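Hems, linings and the weight of a curtain

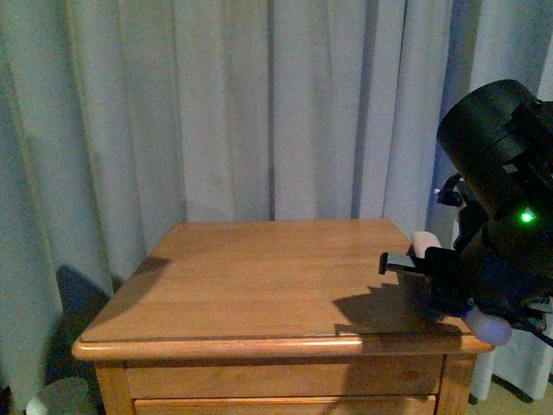
INTERIORS / TEXTILES

The workroom at Roretti opens at seven and makes curtains to order, most of them for hotels. Its head cutter has worked there for 20 years and measures fullness before discussing color.

"People order by the width of the window," she said. "The cloth has to be wider than that or it won't fold. For a pencil heading I use double."

Shrinkage comes next. Unwashed cotton can lose 3 percent of its length, so she allows for it in the hem. On a drop of 120 inches the difference shows at the floor. The Gulness contract, finished in June, called for 542 panels, and every roll was tested before cutting.

She lines pale fabrics as a rule. "Sunlight gets the dye first and the fiber second. A lining takes the damage and you can replace it."

Asked about weights, she prefers a continuous chain to corner tabs. Tabs pull at two points, and the hem between them can bow. Pressing is done on Tuesday, when the long table is free. Finished panels are tied in their folds and left overnight before packing.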